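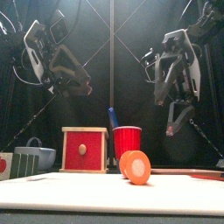

Brastar cell

The Brastar cell (I also answer to people calling it "the dark box") is a two-armed tabletop robot cell kept at the Plesby workshop. This article covers how the cell is set up, looked after and repaired. I've been the main editor of the page since the cell was moved to its present corner in January, and I look after the thing most weeks, so you'll have to put up with me saying "I" where a proper encyclopedia wouldn't. Last revised 30/03/2025.

Overview

The cell has two arms that come in from opposite sides over one shared work surface. Each arm ends in a two-finger gripper, with small pinkish pads at the fingertips. The pads do the touching and so they take nearly all the wear, and most of this page ends up being about them, sorry! The surroundings are kept black and dim, and the light goes on the work surface. A white board lies on the dark table and most small objects get set down on it or just behind it.

The name comes from the control software, Brastar, which we've used since the first version. The arms were put together from the Zirach plate kit, the white and dark gray one with the cut-out openings.

Setting up

Start with the board, before you power anything. Push it square to the front of the table and check that it doesn't rock. If it rocks, there's grit under it (there is always grit under it), so lift it, wipe the table and try again.

Next come the cables. On the left arm a white cable runs in a loop around the wrist housing, and that loop needs to stay loose. I turn the wrist by hand through its full travel and watch the loop the whole way. If it goes tight anywhere, I let out more slack and start over. The right arm has black cables near the top, and with those I mostly check the fittings with a fingertip. They work themselves free over a long week.

Then home both arms, left first. There's no deep reason for left first, it's just what the startup script expects, and it sulks if you do it the other way around. Open both grippers to 90 percent and leave them for 10 minutes before running the finger check.

The finger check

This is my favorite part of the job, strange as that sounds. You close each gripper very slowly on a strip of plain paper and tug. The paper should drag evenly on both pads. If it slides out on one side, that pad is either dirty or worn, and cleaning is a lot cheaper, so clean first.

After the paper I move on to real objects. Ours are an odd bunch: a ribbed red plastic cup, a blue marker, some orange discs, a little wooden box with red felt on the front and a round knob in the middle of it. The knob is the one I trust. A gripper that has drifted even slightly out of line will pinch a round knob off center, and you'll see it straight away. The discs are good too, stood up on edge on the board, but they do roll off if you bump the table, and then you're on your knees with a flashlight.

Routine care

Pads get wiped with a damp cloth at the end of each day. No solvent, please. We tried one and the pads went shiny and useless, and I had to change the whole set.

Screws on the wrist plates are checked every 200 hours of running. Go around them in a cross pattern, a little at a time. The board just needs a dry wipe, and do it properly, since it catches a lot of light and smears show up in the recordings.

Repairs

The most common repair is swapping a finger. Park the arm, cut the power, support the gripper with one hand and take the finger off with the other. The new one goes on finger-tight, then you line it up against its partner, then you tighten. Run the paper check again afterward, even if it's late and you want to go home.

The longest repair so far was an intermittent fault in the left wrist, which the log lists as entry 68. The arm would stop partway through a reach and report a lost signal. I changed the connector, then the board behind it, and the fault kept coming back. In the end it was a hairline break inside the cable, right where it bent most. The newer loop is wider, and the fault hasn't shown up again.

See also

Piątek cell (the single-arm one next door)
Zirach plate kit
Gripper pads, changing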